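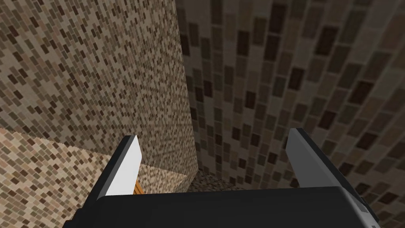

4. Why whites are hard to buy

People shopping for white paint believe they are choosing a color, and for most of our study they were choosing a neighbor. A white looks as white as whatever is next to it allows. The effect is old news in vision research and seems never to have reached the paint aisle. In Figure 3 the bright white pad inside the left finger is set against a black shell, and the eye goes to it at once. Put any of the whites on the Fivel card in that position and it would pass for pure white, including the ones our respondents compared to old teeth. On the card itself, where each chip has another white on either side, the same paint is suddenly pink, or green, or "sort of sad."

The Fivel card offers 76 whites. We gave it to 931 adults in Prernau who had painted at least one room in the previous year and asked them to pick the chip they would call plain white. The most popular choice was Notus, which the manufacturer files under warm neutrals. The chip the manufacturer itself describes as its plain white, Ra, did badly. Respondents called it blue, and a few called it a mistake. It is printed in the bottom row between two creams, and we suspect that almost any paint would look chilly in that company.

In a second round we cut the chips out of the card and showed them one at a time on black board. Complaints about pinkness nearly vanished. So did most preferences. Respondents who had defended Notus with some heat the week before now accepted Ra without comment, and several thanked us for finally bringing the right one. We did not correct them, although Karabulut wanted to.

The obvious advice would be to look at every white on black. It is poor advice for anyone without a black house. Walls live next to ceilings, trim, radiators and the undersides of shelves, and most of these are already some other white, chosen by an earlier owner and recorded nowhere. Respondents who held a chip against their own door frame before deciding were the most satisfied group six months later. They were also the slowest. One household took from September until spring and then moved.

Names deserve a word, as they did much of the work. When chips were shown with the names covered, respondents talked about color. When the names were visible, they talked about vacations. Notus, it was felt, had "a breeze in it." Ra was expected to be yellow, on account of the sun, and its failure to be yellow was held against it even by people who had asked for plain white. We regard this as a separate problem and leave it to those who name paints for a living – they have, after all, had a long head start.

Two limits should be noted. Our black board was matte, and a glossy one would have reflected the room, the lamp and quite possibly the respondent. We also used 5 lamps that were sold to us as identical. Yao's measurements of them appear in Appendix B, where the reader may judge what the word means in the lighting trade.

There remains the matter of returns. Local stores gave us more than 800 slips for tinted white paint brought back opened, with a reason written on each. "Wrong color" leads easily. In the cases we could trace, the paint in the can matched the chip on the card as closely as our instrument could tell. The buyers were right all the same, in the sense that the wall did not look the way the chip had looked, and a refund desk is no place to explain simultaneous contrast. Section 5 turns to beige.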